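July 17, 2020

Back on the beeswax finish this morning, and I must say it is a lovely smell to start a Friday with. Mal-soon had left me a jar of the Skolldale mix from June, gone rather stiff, so I stood it in warm water and stirred in 20 g of oil until it moved again.

First coat was 100 g wax to 200 g oil, rubbed on with an old cotton sheet (the Dresari cloths shed fluff, please don't buy more!). Left it over tea, then buffed. The ash offcut took it beautifully, the pine drank it up and still looks thirsty, and I'm tempted to give that one a second go on Monday.
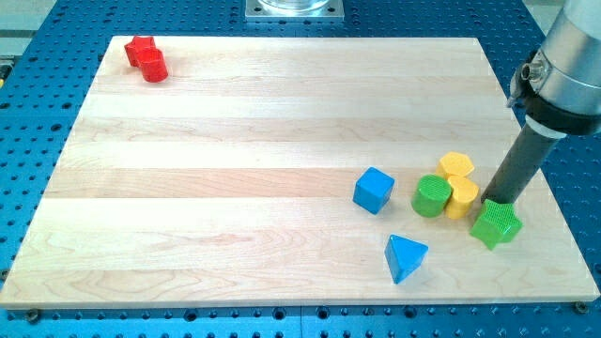
Maple board on the blue table, red blocks at the far left corner.

Naledi wonders whether we should thin the first coat and keep the thick one for last, as she did on the Penner stools. I think she's right. Will mix a thinner jar and label it properly this time. Need more lids.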